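okay so the Charbonneau memorial concert. I watched the whole thing and I have questions, thread

1/ Everyone is calling Itziar Villanueva's set "spontaneous." She had in-ear monitors, a string section and a key change. Strings don't just happen to be at a memorial with sheet music.

2/ Was it good? Yes. I'm not made of stone. The second verse got me. But the rewritten lyrics were a mess. You can't swap "my love" for "our mayor" and expect it to scan. Emiliano, her own brother, was mouthing the original words in the front row.

3/ Then Hideaki Tsuchiya comes out and does 9 minutes of piano. No speech, no slideshow. Best part of the night by a mile and it's the part Nandow trimmed from the replay. Explain that to me.

4/ About that replay. Nandow says the cut was "for time." The stream has a Privby ad before it, a Privby ad in the middle and a host thanking Privby for "making space for grief." An app. Made space. For grief.

5/ The "family asked for it" line keeps going around. Which family member? Fadime Uçar's the only one who has spoken on the record and all she said was that she liked the flowers.

6/ People are quoting a crowd of 3030. The hall in Kitdale seats 2000. I've been to that hall. Were the rest of them in the parking lot?

7/ Someone in my replies says Ignacio Campos was supposed to close the show and got bumped. I can't confirm it and neither can they. His name was on the poster in March, it wasn't on the program, and his page has gone very quiet. Make of that what you want.

8/ To the fans yelling at me: I own both of Itziar's albums. I paid for them. I can think she sang beautifully and still think a tribute shouldn't come with a link to preorder the single.

9/ Which it did, by the way. The link was live before the last song ended. Muting this now, going to read

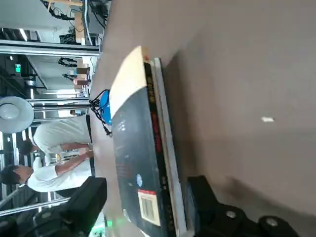 tonight's company, a nice thick paperback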